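Dusting a bookcase without undoing your shelf order takes about 65 minutes, and most of that is wiping.

## Before you start

Clear a table nearby and lay the books down flat, one shelf at a time. Keep each shelf's books in sequence, left to right. 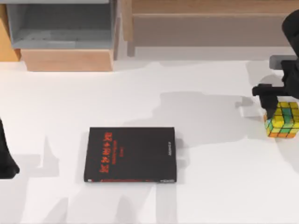
*Black book with red lettering, laid flat.*

## Wiping down

1. Start at the top shelf and work down.
2. Use a dry cloth first, then a barely damp one.
3. Leave each shelf for 5 minutes before refilling it.

Mercy Swai at Urio brushes the page edges too, holding the book shut and working away from the spine.

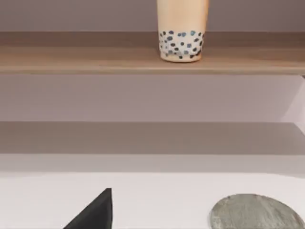 Drinks should come off the shelves before any books go back. A cup of bubble tea like this one, standing straight on the wood, can leave a ring, so move it and wipe underneath. Then refill from the left.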